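hanger-sort / README

Planning notes + budget for the second handheld gripper station. Data card part is short, see bottom. Maintainer: Styliani Kourkoulas. Money questions go to Clyde Kapoor, not me.

status
draft, numbers good through July

what we need to buy
grippers, handheld, 2 — Trovier quote, 645 each, cables included
spare finger pads — ask Tobias, he has the part number
hangers, plastic — 59 for the box, any color
baskets — have enough, dont order more
table — reuse

Lead time on the grippers is 30 days. Irness was cheaper but no spare pads, so no. Achterberg never wrote back.

open
- second station needs its own frame or can it share? Liam to measure
- cable length. Current ones reach the board fine, not sure about a wider table
- who signs for anything over 645
- storage, raw video fills up quick, not in this budget yet

data
Task: hangers between board and basket, two hands, one gripper each. Head view. One folder per session, named by operator initials. Bad takes stay in, flagged in notes.txt. Dont rename folders, the Duvo import script breaks.

Do not share outside the group untill Esperanza Yazzie oks the license text.

current station
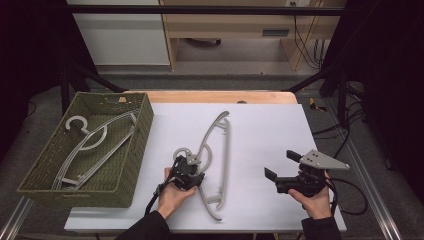

Left gripper on a gray hanger, right one open. Another hanger in the basket.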